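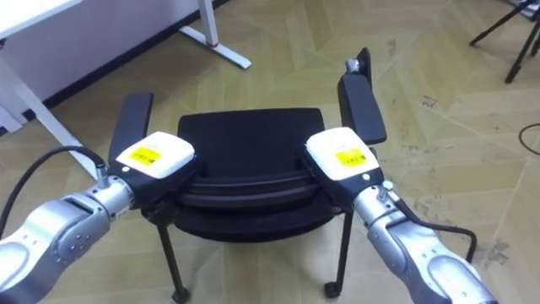
*Both grippers on the office chair, open day at Flulbridge*

**Subject:** Re: [gusholm-list] Was the open day worth the drive?
**Date:** 2023-07-09

Hello everybody,

I meant to send a quick answer and I can already feel it getting long, so put the kettle on! The question was this:

> I couldn't make it to the Flulbridge open day and I'm wondering what I missed. Did they show the two-armed robot doing anything useful, or was it mostly slides? Also, would it be all right for kids? Mine are keen but they wilt after an hour.

There were slides (mercifully few of them), and then we all shuffled down the hall to see the robot, and I would have driven twice as far for that part. The job they had picked was handling an ordinary black office chair on casters, the sort most of us are sitting in right now. One arm takes the left side of the seat and the other takes the right, each just below the armrest, with the jaws closed on that thick padded edge. I took the picture at the top from the screen showing the robot's own camera view, and I'm very pleased with it.

I asked why a chair, and the young woman running the demo was so patient with me. She said a chair on wheels wants to roll and swivel the moment you touch it, so if one arm pushes a hair earlier than the other, you find out right away. The seat edge is soft as well, and the arms have to squeeze enough to hold on without mashing it. Their control software is called Turnalora, and they told us it had 3,172 practice grasps behind it, 1,731 of them on furniture. I wrote those down on my parking stub, so blame me if a digit is off.

As for kids, yes, bring them! Mine is 11 and asked more questions than I did. There is a line on the floor you have to stay behind, and the talk beforehand is the only wiggly stretch. Skip it if you need to and come in for the second half.

They are planning another one in September, with room for 100 visitors, and the folks from Pai may bring their small mobile base along. If a few of us from Gusholm want to share cars, I have three seats free and I don't mind leaving early. Write to me off the list so we don't fill up everyone's inbox.

Warm wishes to all, and thanks again to whoever brought the lemon bars.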